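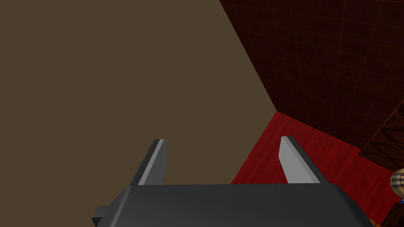

张开的两指夹爪，计算机渲染图

“无宗教”一栏里装了些什么

2019年9月2日

五月公布的普鲁斯特德（Prusstead）居民信仰调查，我看了两遍报告正文，又把附录里的问卷找出来看了一遍。报告正文写得很清楚，图表也做得规矩，可我觉得最值得讨论的东西在附录第一页，也就是那道问宗教归属的题目。

题目是这样问的：“您的宗教是什么？”下面列着几个选项，最后一项是“无宗教”，再后面是“其他，请注明”。收回的有效问卷共3606份，其中463份选了“其他”。报告对这463份只写了一句话，说回答过于分散，未作进一步归类，随后便在所有交叉分析中把它们去掉了。

我对这个处理有意见。选“无宗教”的人可以不动脑子，打个勾就过去了。选“其他”的人要拿起笔，在横线上写字。一个人肯在一份陌生公司寄来的问卷上写字，说明列出来的选项让他不满意，而他对这件事又在乎到愿意多花一点工夫。负责实施调查的福斯泰克斯公司（Fustex）后来应几位研究者的要求，公开了隐去个人信息的手写部分。我读了其中一部分。有人写“受过洗，不去了，但不愿意说没有”。有人写“跟我母亲一样”。有人写“看是什么日子”。还有一个人把“您的宗教是什么”里的“您的”两个字圈了出来，旁边画了个问号。

这些回答当然很难编码。可是难编码和没有内容是两件事，报告把它们混在一起了。

这种问法有它的来历。宗教社会学在很长时间里依赖教会自己的登记簿：谁受洗，谁结婚，谁葬在哪块墓地。登记簿的逻辑是一个人属于且只属于一个地方，簿上有名字就算数。后来研究者改用问卷，工具换了，登记簿的逻辑却留了下来。我们仍然假定每个人心里有一个可以填进格子里的答案，调查员要做的只是把它取出来。对一部分人来说这个假定成立，对另一部分人来说，答案是在被问到的那一刻才临时拼出来的，换一个问法就会变成另外一个样子。

弗拉斯季米尔·什捷帕内克（Vlastimil Štěpánek）在他那本讲乡村堂区的小书里举过一个例子。他在武穆敦（Vumudon）做田野时，先问村民信不信教，大多数人说不信，或者说“不怎么信”。过了几个星期他换了个问题，问村里的小教堂如果要拆，他们怎么看。同一批人里有人当场发了火。他又问万灵节谁去扫墓、谁点蜡烛、谁记得哪位圣人管哪块地，几乎每个人都说得出一大串。什捷帕内克的结论很克制，他只说第一个问题问的不是他想知道的东西。我认为他可以说得再重一些。一份只问了第一个问题的报告，会告诉读者武穆敦已经世俗化了，而读者没有任何办法知道后面那些事。

反对意见我听过，也认真想过。最常见的一种说法是，问卷本来就是粗糙的工具，它换来的是可以比较的数字，今年和十年前比，这个镇和那个镇比，题目一改，比较就断了。这个理由有分量，我不打算绕过去。长期追踪的题目确实不该随便动，动了以后，前面几十年的数据就要打折扣。但是保留旧题目不妨碍在后面加上新题目。普鲁斯特德的问卷一共有6页，其中2页用来问居民对停车和路灯的意见，那是镇政府搭车放进去的。既然放得下停车，就放得下几道关于守斋、扫墓、在家里祷告、给孩子取教名的问题。

另一种反对意见来自完全不同的方向。罗辛·加拉赫（Róisín Gallagher）在一篇书评里说，研究者近来太喜欢到处发现宗教，有人家里摆了一尊祖母留下的圣像，就要被写成“日常生活中的神圣”，这对明确表示自己不信的人是一种冒犯。她的原话更尖锐，大意是，一个成年人说自己没有宗教，学者有义务相信他。

我同意她一半。把扫墓的人全都算成信徒，和把他们全都算成不信的人，犯的是同一种错，都是替别人下结论。一个人可以每年去扫墓，点蜡烛，在墓前站一会儿，同时对来世毫无兴趣。这样的人我认识不少，我父亲就是。他要是知道有人因此把他写进一篇论文，论证信仰以隐蔽的形式延续，他会很不高兴。加拉赫的警告在这里是对的。

可是她的原则要成立，得先有一个前提，就是我们真的让人把话说完了。普鲁斯特德那份问卷并没有做到。那463个人说了话，写了字，然后被放进了附录的脚注里。如果学者有义务相信一个说自己没有宗教的人，那么对一个写下“看是什么日子”的人，也有同样的义务，至少应该把这句话印出来，让读者看到有这么一种回答存在。

这件事的影响不限于学界。普鲁斯特德的镇议会已经在引用这份报告了。讨论翁德雷伊卡（Ondrejka）小教堂的修缮拨款时，有议员拿出“无宗教”居民的比例，说这个数字足以说明问题，公共的钱不应该花在少数人使用的建筑上。我对拨款本身没有固定看法，屋顶该不该修，用哪一笔钱修，可以有很多种合理的意见。教会是否应当自己多出一些，我也觉得完全可以谈。我反对的是用这个数字去回答那个问题。“您的宗教是什么”和“您希不希望这座教堂留着”，是两个问题，问卷只问了前一个。

会上有居民指出，翁德雷伊卡一年里真正坐满的日子，来的多半是平时不去做礼拜的人。主持会议的人回答说，那属于传统，与宗教无关，不在本次讨论范围内。这句话说得很顺口，也很常见，我却一直没弄明白它的根据是什么。传统和宗教之间的那条线，神学家画过，民俗学家画过，每一届政府出于各自的需要也画过，位置从来没有一致过。把这条线画在哪里，本身就是一种判断，应当由提出判断的人说出理由，不能当成一件早就定好的事。

我在大学里教过几年研究方法，每年都让学生做同一个练习：拿一份现成的信仰问卷，回家问自己的祖父母，把对方犹豫的地方记下来。学生交回来的作业里，答案本身往往没什么可看，值得看的是犹豫。有的老人听到“您是否相信上帝”，先反问一句“是谁让你来问的”。有的老人回答得飞快，等孙子把纸笔收起来了，才在厨房里说起另外一件事。有个学生在作业最后写道，她不知道该把哪一句算作回答。我给了她很高的分数，然后在课上花了整整一节课讨论她的困惑，也没讨论出结果。

练习做多了，我对问卷反而比从前宽容。问卷能做的事情有限，只要使用它的人清楚这个限度，它就是有用的。普鲁斯特德的报告在抽样和加权上都做得认真，年龄分组的部分尤其好，年轻居民当中从未接受过任何宗教教育的人在增加，这一点我完全相信，任何主张宗教正在复兴的人都应该先读一读那一章。问题只出在归属那道题上，出在对它的解释上，而偏偏是这一部分被引用得最多。

下一轮调查据说已经在准备。我的建议很简单。归属那道旧题保留，一个字都不要改，以便和以前的数据对照。后面加几道关于具体行为的题，只问做不做，不问为什么做，也不要在标题里写上“宗教行为”，免得答题人先替自己归了类。“其他”一栏的手写回答全部整理成附录，隐去姓名和住址后公开，不必强行归类。最后，报告摘要里凡是提到“无宗教”比例的地方，都应当同时写明题目的原文，让引用的人知道自己引用的是对哪句话的回答。

这几条都不费什么钱。第三条会多占一些篇幅，整理的人也要辛苦一点，有些字迹确实难认，我读的时候就有几处没有认出来，其中一条只看得清开头，写的是“小时候”。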